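Teaching the towel task with the hand-held gripper

In this guide we show how to record a towel pick-up by hand for the Wilora arm. You do not need to program anything. You hold the gripper, you do the movement yourself, and the software learns from your recordings. For one cloth task we usually collect 548 recordings, split between 2 people.

Before you start, check that the lens is clean and the battery is above half. Put the towel in a heap and don't fold it, the robot must learn from untidy cloth also.

1. Press record and wait for the beep.
2. Come to the towel from above, slowly, with the fingers open.
3. Close on the highest fold and lift straight up.
4. Hold still for a moment -- then press stop.
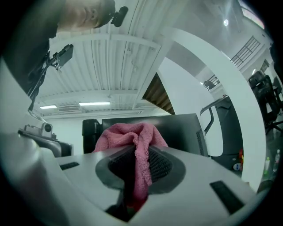

Pink terry towel bunched up at the gripper, with a fold hanging down the middle.

One recording should take about 16 seconds. If you were much faster, please do it again, as the arm can not follow quick wrist turns. Change the colour of the towel after every 18 recordings.

When the towel slips, do not delete the file. Mark it as "slip" in Havo and continue. Maxine Costigan uses these files later to teach the second grasp.

Next page: uploading your recordings -- questions to Ngân Lâm, mornings only.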